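3.2 监狱劳动的工种构成与记录方式

本节讨论两座监狱农场在经济萧条时期的劳动分配记录。Fluvine农场以棉花和甘蔗种植为主,Nondine农场兼有砖窑与罐头车间。两处档案的编制口径并不一致:前者按劳动队登记,每日由队长报出勤人数;后者按工种登记,只在人员调动时更新。因此,两处的原始数字不能直接相加,须先换算为统一的人日单位。

所用材料为697份个人卡片及与之对应的派工簿。卡片正面记载入狱年份、刑期、体检等级和初始派工,背面记载调动、处分与减刑。派工簿保存状况较差,Nondine农场的簿册缺页较多,缺失部分集中在收获季节。对于缺页时段,本文不作插补,仅在统计时将相应月份排除。由此得到的劳动强度估计偏低,尤其是罐头车间在收获季节的夜班几乎没有留下痕迹。

工种编码沿用Varghese分类法,并作了两处修改。其一,原分类将厨房、洗衣和医务杂役合并为“内勤”,本文予以拆分,原因是三者在减刑折算上的待遇不同。其二,原分类未设“看守助理”一项,而Fluvine农场的派工簿中多次出现由在押人员持械看管同伴的登记,故单列。编码由两名编码员独立完成,分歧条目回查原件后裁定。裁定后仍无法归类者记为“不详”,不进入回归分析,但保留在描述统计中。

编码结果显示,体检等级对初始派工的解释力有限。体检为一等者多数进入田间队,但二等与三等之间没有稳定差别,部分三等人员在入狱当月即被派往甘蔗地。种族隔离的影响则贯穿全部工种:砖窑与罐头车间的技术岗位几乎不对黑人在押人员开放,其调动多发生在田间队内部。这一格局在农场管理层更替之后没有明显变化,说明派工惯例并不完全取决于个别主管的意志。

处分记录的处理较为复杂。卡片背面常见“怠工”“顶撞”等简略用语,同一用语在两座农场对应的惩罚并不相同。Fluvine农场多以取消减刑日数处理,Nondine农场则倾向于单独监禁。本文将处分分为3级,以实际后果为准,不以登记用语为准。凡后果栏空白者,按最低一级计入。
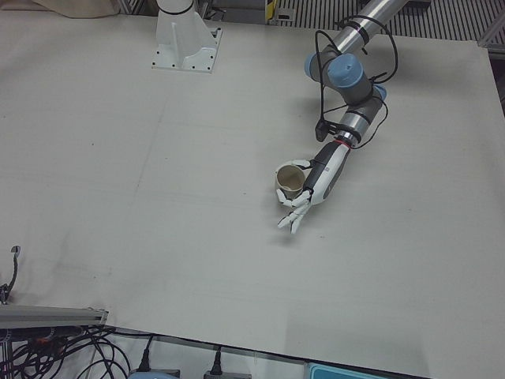 图2

处分与工种的交叉结果须谨慎解读。田间队的处分率最高,但田间队同时也是登记最为勤密的单位,队长每日签报,轻微过失更易进入记录。内勤岗位的处分率较低,一部分可归于监督方式的差异。为检验这一偏差,本文选取曾在两类岗位之间调动的人员,比较其调动前后的处分频次。这一子样本中,由内勤转入田间者的处分频次上升,反向调动者则下降,方向与登记偏差的假设相符,也与劳动条件恶化的假设相符,现有材料无法区分两者。

另一类可资对照的材料是Olley县的租用劳工账目。该县在萧条初期仍向监狱系统租用筑路人员,账目按月结算,列有人数、工日和口粮支出。将账目与卡片背面的调动记录比对,有3个月的人数不符,账目所列均多于卡片所载。较可能的解释是短期借调未登入卡片,但也不排除县方虚报工日。下一节在估算劳动产值时,对这些月份分别采用账目值与卡片值计算,并报告两组结果的差额。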